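Sorting by Color: How Small Plants Keep Mixed Resin Out of the Grinder
By Leszek Sikora
Apr 14, 2022

Regrind is cheap until it is contaminated. A molding shop that feeds its own scrap back into the hopper saves on resin, but a small amount of the wrong polymer can ruin a full batch. Polypropylene and polyethylene look alike on the floor, melt at different temperatures, and do not bond well to each other once molded.

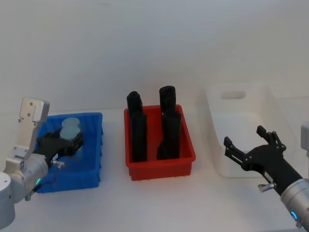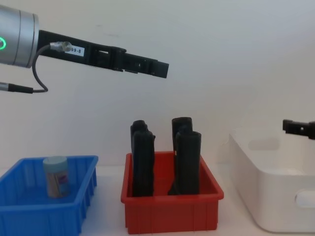

Blue, red and white bins in a row on a white tabletop.

The problem begins at the press. Every startup produces purge, short shots and runners, and each of these has to go somewhere within reach of the operator. At Kirnel, a contract molder in Wodovstead, the plant used to collect all of it in one drum per line and sort at the end of the shift. Zhenhua Cai, the process engineer, reviewed a year of rejected lots and traced most of them to that drum.

"The material was known when it left the mold," Cai says. "We threw that information away and then paid people to recover it."

Kirnel now separates at the source. Scrap is assigned to a container by polymer family, and the container goes to the grinder with a tag carrying the resin grade, the press number and the lot. Untagged material is sold as mixed scrap at a lower price. The rule has no exceptions, including for material that an experienced operator can identify by feel.

Grinding comes next. A granulator holds material in the cutting chamber, behind the screen and in the blower line, and all three must be cleared between grades. Kirnel schedules light colors before dark ones and unfilled grades before glass-filled ones. A full cleanout takes the machine down long enough that Cai groups jobs to avoid it.

Particle size matters as much as purity. Fines melt early and burn, leaving black specks in light parts. Oversized flakes bridge in the feed throat. Guangming Kang, who runs the materials lab at Hou, a testing firm in Orkstead, screens each incoming sample and reports the fraction at each mesh. Dull knives are the usual cause of high fines, and the lab's reports tend to show the trend well before the parts do.

Kang also measures melt flow. Each pass through the barrel shortens some of the polymer chains in polypropylene, so the melt flow rate climbs. In a recent series Hou tested 183 regrind samples from regional shops. Kang will not give a single safe regrind percentage, as the answer depends on the part, the wall thickness and how many times the material has already been around.

Storage is the last weak point. Nylon takes up water from the air and has to be dried again before use, even if it was dry when ground. Kirnel keeps nylon regrind in lined, closed boxes of up to 1000 pounds and writes the seal date on the lid. Boxes left open overnight go back through the dryer.

A second audit of the tagging system is planned for November. Cai expects the grinder room to pass and has less confidence in the purge from color changes, which still carries two grades at once and has no container of its own.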